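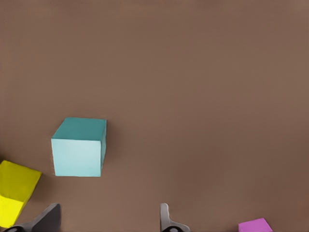 Sorting blocks in a simulator: does any of this get us nearer a machine that tidies up?
Forum: Home and Workshop Automation
13 replies

marrowfat_jim
Posted 2025-05-05

I've been reading this board for a while without posting. My question is a simple one. My wife and I run a small upholstery shop with a flat above it, and between the two we spend a silly amount of time putting things back where they belong. Offcuts, buttons, tacks, the grandchildren's bricks. None of it is difficult. It just has to be done every day.

A supplier keeps sending me leaflets for the Tostia, the two-armed bench unit, and my nephew has me looking at simulated robots picking up coloured blocks. I can see why a block is a good place to start. It has flat sides, it doesn't roll, and it doesn't sag when you lift it. My stuff does all of those things. So is sorting blocks a step towards sorting my bench, or is it a separate hobby?

I'd like to hear from people who have paid for something and used it.

hobnail
I've used one. We had an Oravec arm in the joinery shop, one arm only, moving drawer fronts from a stack to a jig. It was good at that. Same part, same spot, all day. When we asked it to take mixed hinges out of a tub it was hopeless, and we went back to doing it by hand within a fortnight.

My answer to your question is no. Blocks on a plain table are the drawer fronts again.

Tanner Cormier
I don't agree with hobnail on this. A drawer front in a jig is always in the same place, so the arm can work from a fixed list of moves. If the blocks are lying at any old angle, the machine has to look, decide which one to go for and turn its hand to suit. That's a different job even if it looks duller.

The blocks in the first picture are a fair example. The teal and the yellow don't sit at the same angle, so the same grip with the same wrist won't suit both. Your bench has that problem. It has a lot of other problems too, but it has that one.

hobnail
Fine, but he asked about buttons and fabric. Turning your wrist to match a cube won't help you pick up a scrap of velvet.

Tanner Cormier
No, it won't. I didn't say it would.

penny_lathe
I work in a returns warehouse and we trialled a Jistik picker from July until after Christmas. Boxes and tubs only, nothing in bags. Over one long shift I wrote down every pick where somebody had to step in. It came to 937 picks and I stepped in on two of them, both for a tub with a loose lid. That's better than I manage on a bad day.

Then they gave it poly bags and we sent it back.

So I'd say both of you are right. Hard-sided things of a sensible size, yes, now. Soft or thin things, not yet, or not at a price a small shop could pay.

marrowfat_jim
Thank you, that's the sort of answer I was after. What about speed? The leaflet is very quiet on that.

penny_lathe
Slower than me. It didn't stop for tea, though, so by the end of a shift it came out close. In a flat above a shop I can't see the speed mattering. You could leave it going while you were asleep, noise permitting.

quillback
I'd be more worried about where things get in each other's way. People talk about gripping as if it's the whole job. With two arms over one table, and bins on the table as well, you've got to keep the arms clear of each other and clear of the bins, and a thing you want may be sitting under a wrist where you can't see it. I teach evening classes in maintenance and I tell people to look at the layout before they look at the hand.

The wider view is more use than the close one if you want to see what I mean.

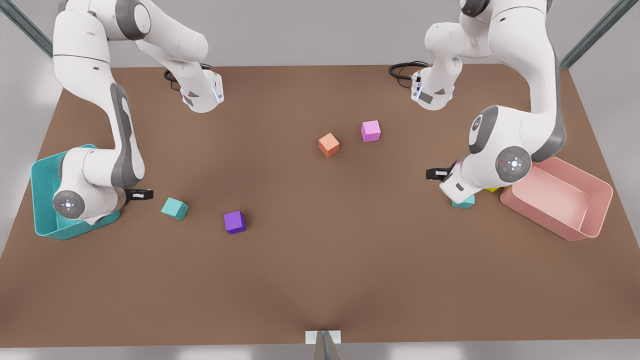
Re: layout, and what's still on the table

quillback
Look at the right-hand side. There's a teal cube partly under the wrist and only a sliver of a yellow one showing beside it, next to the pink bin. From that viewpoint you'd have a job planning a grip on the yellow. The orange one is out in the open and I'd call it easy.

A person would move their head. A fixed camera can't, so you need a second one, or one on the arm.

hobnail
And all the cubes are still outside the bins. I'm not knocking it, you can't tell from one picture how a job went. But Jim should ask to see a full run from start to finish before he signs anything. When we bought the Oravec we were shown a very nice clip and I wish we'd asked for the hour either side of it.

Tanner Cormier
Agreed on that. Ask for a whole run, no cuts, with your own parts. If they won't use your own parts, that tells you enough.

One thing I'd add about the bins. They're wide and open at the top, which is as kind as you can be to a robot. If Jim's button jars have narrow necks he'll need to change the jars before he changes anything else. Open trays are cheap.

dormouse47
Can I ask a daft one? How does it know which block goes in which bin? There's a teal bin and a pink bin but there are orange and purple cubes out as well.

quillback
Not daft. I don't know what the rule is in this case. It might be matching colours and leaving the others alone, or it might be something else. Someone has to tell it, in any case. The same would go for Jim – who decides whether an offcut is worth keeping? I'd bet that's half the work on his bench and it's all in his head.

marrowfat_jim
It's in my wife's head, but yes. Anything bigger than a hand she keeps, unless it's vinyl, and piping cord she keeps whatever the length.

dormouse47
I've got a Dasa floor cleaner and even that can't tell a sock from a rug. It ate two last winter. I wouldn't trust anything near piping cord.

penny_lathe
A floor cleaner is a different animal, it's barely looking. I wouldn't judge arms by it. But cord I'd keep well away from a gripper, I'm with you there.

Jim, if it was my money I'd split the job. Bricks, tack boxes, bobbins, glue tins: a machine could do those today if you gave it a clear table and open trays. Fabric and cord stay with you. Then work out how many minutes a day the first lot takes, and see if it's worth the price on the leaflet.

marrowfat_jim
I timed it this afternoon. The hard things took me nine minutes and the fabric took nearly forty. I think that answers it for this year. I'll ring the supplier anyway and ask for the uncut run with a box of our own bits, and post what they say.

hobnail
Take a narrow jar with you as well. And ask who pays for the callout.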